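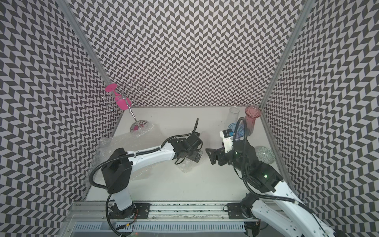
Kitchen Tips › Glassware

Why I love a stand-up rack for stemware

I put off buying a wine glass rack for years, and now I tell everyone who comes into my kitchen about it! The kind I mean is chrome, with a round mirrored base and a stem up the middle. You hang the glasses upside down by the foot and let the air do the work. Mine came from a little shop in Primumbridge and takes up less room than a dinner plate.

A few things I've picked up along the way:

Wash glasses first, before anything greasy goes in the sink. Warm water, a small drop of soap, and a folded towel on the bottom of the sink if you tend to drop things (I do).

Rinse longer than you think you need to. Most of the cloudy film I used to blame on our hard water was leftover soap.

Hold the glass by the bowl while you dry it. Twisting the base one way and the bowl the other is how I snapped 3 stems in one July.

Leave a gap between glasses on the rack, and load opposite sides in turn so it stays steady – a rack with everything on one side can tip.

Wipe a mirrored base with a dry cloth once you've put the glasses away. Drips leave spots on it fast, and it's so pretty when it's clean!

Now for colored and pressed glass, my favorite. All those lovely grooves hold on to soap and dust, and a sponge just skates over the top. Use a soft baby toothbrush and go along each rib from the rim in toward the center. For a stubborn film, soak the piece for up to 37 minutes in warm water with a splash of white vinegar, then rinse and brush again.

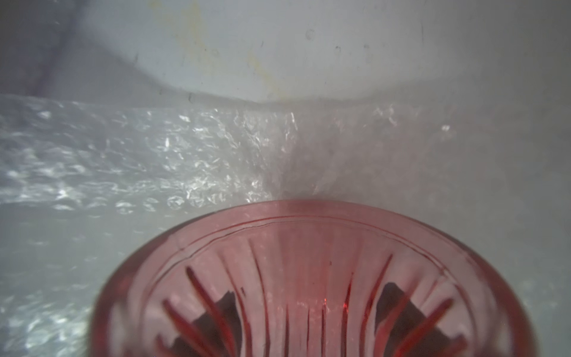 Pink ribbed glass, looking in over the rim.

Skip the dishwasher for anything old or tinted. And if a piece has a ledge inside the rim, run a cotton swab around it – you'll be amazed what comes out.

Questions or tips of your own? Write to Muchen Yu | © Hendik Home Pages | Back to top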